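# Chapter 4

# Sharing a Table: Good Practice for Two-Arm Workcells

When I first taught this material, I put the standards at the end of the course, on the theory that students should meet the machines before they met the paperwork. It was a mistake, and Elfriede Wieser, who ran the teaching lab at Indedau for longer than she cares to have printed, told me so over a very long lunch. Her point was that by the time the rules arrived, everyone already had habits, and most of the habits were bad ones. People had learned to lean in over the table to straighten an object while the arms were paused. They had learned to silence a warning and go on. So the rules now come in Chapter 4, before you have written a single two-arm program, and I would ask you to read slowly even if you are itching to get to the motion planning in Chapter 5. (It will still be there, I promise!)

The chapter deals with small workcells: two arms, one table, a handful of everyday objects, and a person who comes and goes. Large fenced production lines have their own practice and their own books, and I will only borrow from them where the borrowing helps.

## Before you begin

You should be comfortable with the following from earlier chapters:

- the difference between a protective stop and an emergency stop (Section 2.3)
- reading a joint-limit table
- the idea of a tool center point, and why changing a gripper moves it

If the last one is hazy, go back and reread it now. A surprising share of the trouble we will discuss begins with somebody fitting a longer set of fingers and leaving the old tool data in place.

## An afternoon in Jorkau

Let me begin with a story, as I usually do. Some years back, Renji Kaneko was setting up a sorting exercise at a training center in Jorkau. Two arms, one table, and a list of household things to be picked up and put somewhere else. He had done a careful job. Each arm had been tested by itself, first at low speed and then at working speed, and each had behaved beautifully. He wrote both results in the logbook, went to get a cup of tea, came back, and started the two programs together.

Within the first minute the grippers met over the middle of the table. It was a gentle meeting - the speed was low, the force limits did their work, and both arms stopped. The only damage was a bent fingertip and a certain loss of dignity. But Renji is an honest man, and he wrote up the event properly, and when Myrto Moschos reviewed his write-up she asked a question that I have repeated to students ever since: "Where in your assessment does it say that the arms can reach each other?"

It didn't say so anywhere. There was a page for the left arm and a page for the right arm. The space that both could reach, the very place where most of the work would happen, belonged to neither page.

We call that space the **shared zone**, and you will meet the term on nearly every page from here on. In a two-arm cell the shared zone has to be drawn, named, and assessed as a thing of its own. How large it is depends on where the bases stand, how long the links are, and what is bolted to each wrist. It also depends on what is standing on the table, since a tall or solid object takes away room that the drawing says you have, and may push an arm into a posture you never planned for.
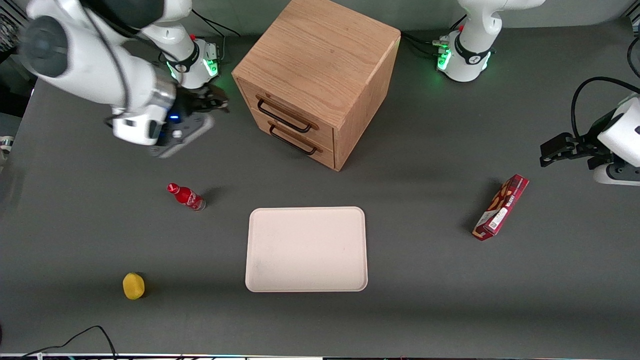

**Figure 4.1** A tabletop cell with two arms, their bases mounted at the back on either side of a small drawer cabinet. Consider where you would draw the shared zone, and how the cabinet affects it.

Keep a finger in this page, because we will come back to the figure several times. A cabinet with drawers is a good teaching object for our purposes. It is a solid obstacle when you are planning a path past it, and it changes shape when it is opened. An open drawer sticks out into space that was free when the drawer was closed, so an assessment made with the drawers shut covers only part of the job. The same goes for anything with a lid, a door, or a hinge. Your assessment should list each state the object can be in during the task, and you should check the paths against the worst one.

Then there are the small things. A bottle lying on its side can roll, and a cardboard snack box can be crushed by a grip that would be perfectly fine for something harder. Neither of these is a grave danger to a person. They matter all the same, because a rolling bottle is exactly what tempts a person to reach in. If I could plant one idea in your head before you turn the page, it would be that people put their hands into workcells for small, sensible, kindly reasons. They want to help. Good practice takes that wish as given and plans for it.

## What a standard can and cannot do for you

Students sometimes come to this chapter hoping for a list they can tick through, and I understand the wish very well. Standards do contain requirements, and where a requirement applies to you, you must meet it. But most of what a robot safety standard asks for is a way of working. It asks you to find the hazards, judge how serious they are, reduce them in a sensible order, and write down what you did so that somebody else can follow your thinking later on.

That "somebody else" deserves a bit more attention than we usually give them. When Fumiko Nomura took over the cell library at Simiyu, she inherited 417 assessment records from the people before her. She read them all, which took her until May, and she sorted them by one simple test: could she tell, from the record alone, what the cell had looked like on the day it was assessed? For 105 of them she could not. The hazard tables were filled in and the signatures were there. What was missing was a sketch or a photograph, a note of which gripper was fitted, or any mention of what had been on the table.

None of those records broke a rule, as far as she could tell. They were simply no use to her, and each cell had to be assessed again from the beginning. We will look at her record template in Section 4.5. It is short, and I recommend copying it shamelessly.

You will also need to learn the difference between three kinds of document that people often lump together:

**Standards** are agreed and published by a standards body. They move slowly, and they have editions. Always write down the edition you used.

**Site rules** are made by the place where the cell stands. They may be stricter than the standard, and they may never be looser. At Cerkow, for instance, the site rules ask for a second person in the room whenever two arms run together for the first time, whatever the speed.

**Working practice** is what people do at the table every day. It is written down less often than it should be, and it is where most of this chapter lives.

When the three disagree, the disagreement is itself a finding, and it goes in your record. Don't smooth it over. I have seen perfectly good engineers spend a week making a document match the practice, or the practice match the document, without once asking which of the two was right.

## The order of things

Serpil Gökçe, who taught me most of what I know about commissioning, had a way of walking up to a new cell with her hands clasped behind her back. She kept them there until she had found the stop control, traced the cables with her eyes, and asked what the status lights meant on that particular model. Colors are less universal than you would hope. A green light on an arm may mean that it is powered, or that it is ready to move, or that it is happily running a program, and you are not to guess. The manual will tell you, and a label on the cell should tell the next person.

Her order of work is the one we follow in this book, and it runs like this:

1. Look at the cell as it stands, with everything on the table that the task calls for.
2. Identify every way to stop it, and try each one before any task motion.
3. Check cables for slack and snags through the whole range of each arm. A loop that hangs nicely in one posture may catch in another.
4. Draw the reach of each arm with its present tool, and mark the shared zone.
5. Decide who may be in the shared zone, and when. This applies to arms and people alike.
6. Run each arm alone at reduced speed, then both together at reduced speed.
7. Write it down before you raise the speed.

Step 5 is the one that takes real thought, and Sections 4.3 and 4.4 are given over to it. There are several decent answers. You can let only one arm into the zone at a time, much as a single-track railway lets in one train. You can divide the zone by height. Or you can plan both arms together as though they were one machine, with a single program that knows where everything is. Each answer has its price in time and in complexity, and we will work through all of them using the cell in Figure 4.1.

Step 7 is the one people skip. I have skipped it myself, late in the day, with a demonstration in the morning, and I spent a good part of that morning trying to remember which limit I had changed.

## What this chapter covers

Section 4.1 sets out the vocabulary, and Section 4.2 goes through hazard identification for a tabletop cell, object by object. Sections 4.3 and 4.4 deal with the shared zone, first between two arms and then between arms and people. Section 4.5 is about records. Section 4.6 follows one long case, a cell at Cerkow that logged 3870 task cycles before its first protective stop and then had three more in quick succession, and asks what had changed.

Have a pencil and some plain paper by you as you read. Section 4.1 begins with a sketch of a table seen from above, and you will be adding to the same sketch right through to the end of the chapter, so give yourself a generous margin.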